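Does your bathroom cabinet really need to be bigger?

Every August the storage people come for the bathroom. Flostport has a new line of stackable trays, Lumesov wants you to decant your shampoo, and both seem convinced that a small room is a failure of shopping. I have my doubts. I bought the trays once. They held cotton balls I never used, and then they held dust.

So I went looking for the opposite, a washstand with very little going on. White mirror cabinet, three open shelves on the left, mirror on the right, a basin over a two-door vanity. Toothpaste gets the middle shelf, and two bottles share the bottom one. The top shelf has nothing on it at all, a sight that would make a Lumesov catalog editor weep.
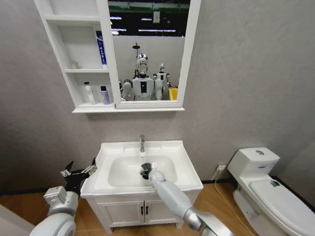 The case against open shelves

Peñalver, whose mirror cabinets I have lived with in 2 apartments, likes to say open shelving "keeps you honest." It also keeps you wiping. Toothpaste is an ugly object and a door would hide it. I grant all that. But behind a door I once found 5 half-used tubes of sunscreen, and I don't burn that easily.

Do black handles help?

A bit. On an all-white vanity they at least tell you where to grab – Neseck's handleless doors, which I tried for 26 days, never did. Whether they'll look dated by the time you've paid them off is another matter.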